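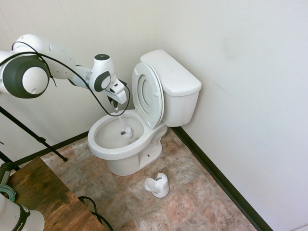
Section 8. Cleaning the bowl with the brush

Guest Rooms > Groltenell House > Bathroom > Toilet and brush set
Reading time: 4 minutes

This section is for the person who cleans the small bathroom between two stays. It was revised on Fri 11 October and it replaces the sheet from January. The brush set is the Jestard 206, with a white brush and a white holder in the shape of a cup. The cleaning liquid is Corkance, and the bottle is kept in the hall cupboard.

Before you start

1. Open the bathroom door fully and leave it open. The room is small and the smell of the liquid stays a long time.

2. Raise the lid and the seat together until they lean on the tank. Check that they stay there before you let go with your hand.

3. Flush one time. Wait until the tank is full again and the noise of the water has stopped.

4. Put 80 ml of Corkance under the rim, starting at the back and going around. Leave it for the time written on the bottle.

CAUTION: Do not mix Corkance with bleach or with any other cleaner. If the last person has left blue tablets in the tank, take them out first and flush two times.

Brushing

5. Take the brush by the upper part of the handle. Lift it straight up, so that the holder does not fall over.

6. Begin under the rim. Keep the bristles pressed up and go around the bowl slowly.

7. Go down to the back wall of the bowl, below the hinges. Many people forget this place, as the handle must be held quite steep to reach it and the raised seat is near to the hand.

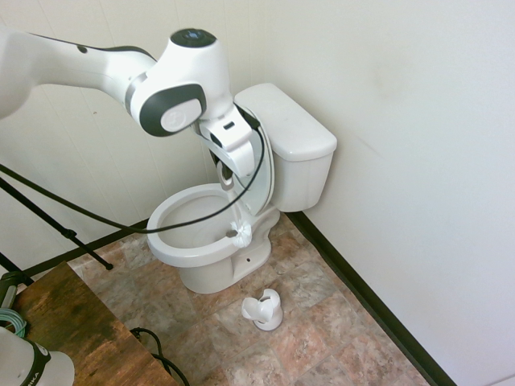 Use short strokes here, up and down. Long strokes throw drops on the seat and on the wall, and then you have more to wipe. When the back is finished, continue on the two sides and come to the front.

8. Push the brush into the drain opening and move it up and down several times. Do not force the head into the pipe. The bristles should bend a little, but the handle should not.

9. Flush, and hold the brush in the running water so that it is rinsed. Turn it in your fingers while you do this.

NOTE: If there is still a line at the level of the water, repeat steps 4 to 9 one more time. If the line stays also after this, write it in the room book and leave it. Do not scratch it with a knife or a stone.

Putting the brush back

10. Keep the brush over the bowl until it stops dripping. Knock it softly on the inside of the rim if you want to be quicker - softly, as the neck of the brush is the weak part.

11. Carry the brush to its holder and lower it from above, head first. The handle may lean a little to one side.

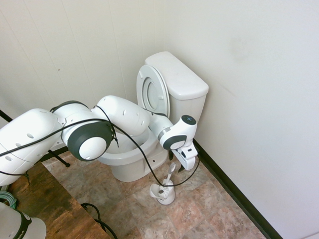 Fig. 8-2. Brush in its holder, on the floor to the right of the toilet.

12. Leave the holder on the right side, near enough that a guest can reach it, but not touching the base of the toilet. When it touches, dirt collects between the two and it is hard to clean there.

13. Once a week, empty the holder into the bowl, wash it with hot water and dry it with a paper towel. Dry also the tile under it.

Last check

14. Look in the bowl from above, with the light on. Look also at the underside of the seat and at the hinges - wipe them with a cloth if there are drops.

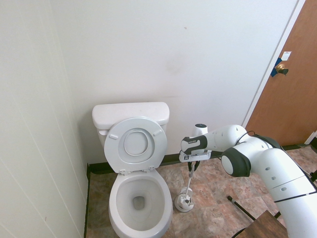 The top of the tank is wiped last, with a separate dry cloth. It gets dusty between stays, and guests put their things on it. After this you can lower the seat and the lid.

Replacing the brush

Change the brush when the bristles stay flat or when they have a colour that does not wash out. The spare head for the Jestard 206 is ordered from Bunnag with the number 264. The holder is not changed together with the head, unless it is cracked.

CAUTION: The old head goes in a closed bag and then in the general rubbish. It must not be used for the shower or the floor.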